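Environmental Policy and Civil Society
Handout for Session 3: How a coastal town decides about its wetland
Prepared by Nadiia Panasiuk

Before the session, please read the case of Horkik once from beginning to end, and then read the part on instruments again. We will not repeat the first two sessions, but you will need the difference between mitigation and adaptation, so look at your old notes if it is not clear to you.

1. The case

Horkik is a small town at the mouth of a river. Between the town and the sea there is a salt marsh, and on the land side of the marsh there is a low dike built by farmers a long time ago. In the last years, water came over the dike in three winters, the worst time in November. The town has to choose between two plans.

The first plan is to raise the dike and keep the fields behind it. The second plan is to open the dike in one place, let the sea come back to part of the fields, and build a shorter and stronger wall closer to the houses. This second plan is called managed realignment. In the town people simply call it "the opening".

The fields in question belong to 16 owners. Most of them use the land for hay and for grazing. A few of them do not live in Horkik anymore and rent the land to neighbors. Keep this in mind, it becomes important when we speak about compensation.

2. Why a marsh is a climate question

A salt marsh does two things that interest us. It slows down waves before they reach the dike, so the dike gets less damage in a storm. It also stores carbon, mostly in the soil. The plants die, the wet mud covers them, and with little oxygen they break down very slowly. When a marsh is drained, air enters the soil and part of this carbon goes back to the atmosphere.

Students often write that a restored marsh "removes" the emissions of the town. Please be careful with this sentence. A young marsh needs many years before its soil is similar to an old one, and some marshes with low salinity also give off methane. In your papers, write which gas you mean and over which period.

3. Who takes part

The town council makes the formal decision, but it needs a permit from the region and money from outside. The farmers' group was against the opening at the start. The local environmental association, Butance, was for it, and published a short report with maps. A third group, Yin, was made by residents of the lowest streets. They did not have a position about the marsh at all. They wanted to know where the new wall would stand and who would repair it.

In the public meeting 82 people signed the attendance list. Rostyslav Nechyporuk, who moderated it, writes in his notes that the first hour was about one question only: is the decision already made? Until this was answered, no person wanted to discuss the maps. He stopped the presentation and read the calendar of the council aloud, with the date of the vote, and after this the discussion was calmer.

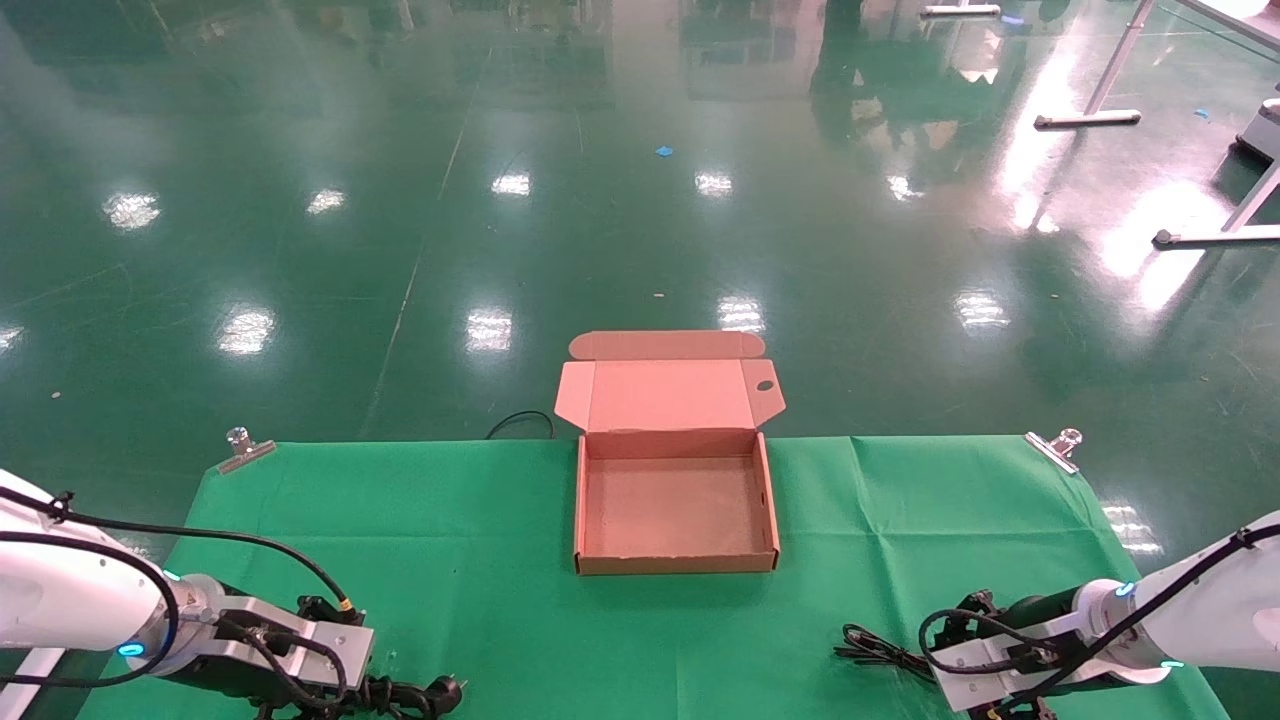 Fig. 1. Open cardboard box on a green cloth.

At the end of the meeting, the comments were collected in writing. Butance later sorted them in 13 topics and sent the result to the council. Please notice that the sorting was made by a group which already had a position. I do not say that it was done badly. But for a researcher this is a point to check, and the original comments should be kept together with the summary.

4. Instruments

There are several ways to get the land for the opening. You should be able to explain each of them in two or three sentences.

Purchase. The town buys the fields at a market price. It is simple to explain, but the price is often discussed for years, and the money is needed at once.

Easement. The owner keeps the land and accepts that it will be flooded. He or she receives a payment, one time or every year. Grazing can continue on the higher parts.

Land exchange. The owner receives other land of similar value. In Horkik this was offered, but the free parcels were far from the farms.

Expropriation. The public body takes the land with compensation by law. The council said early that it would not use it, and this had an effect on the talks – some owners came to the table only after they heard it.

For the outside money, the town applied to the program Duvuvov, which pays for coastal works if the plan includes monitoring. The monitoring must cover soil level, plants and birds. Social effects are not on the list, and we will discuss in class if they should be.

5. Terms to know

Accretion: the slow growth of the marsh surface when mud settles on it.
Coastal squeeze: loss of marsh between a rising sea and a fixed dike.
Baseline: the measured state before the work begins.
Additionality: the question if the result would also happen without the project.

6. Work for the next session

Write about one page on this question: which of the three groups had the most influence on where the new wall was placed, and how do you know it? Use the case text and at least one other source. If you use the Butance report, say clearly which statements are measured and which are estimated.

Papers go in the course folder before class, with your name on the first page.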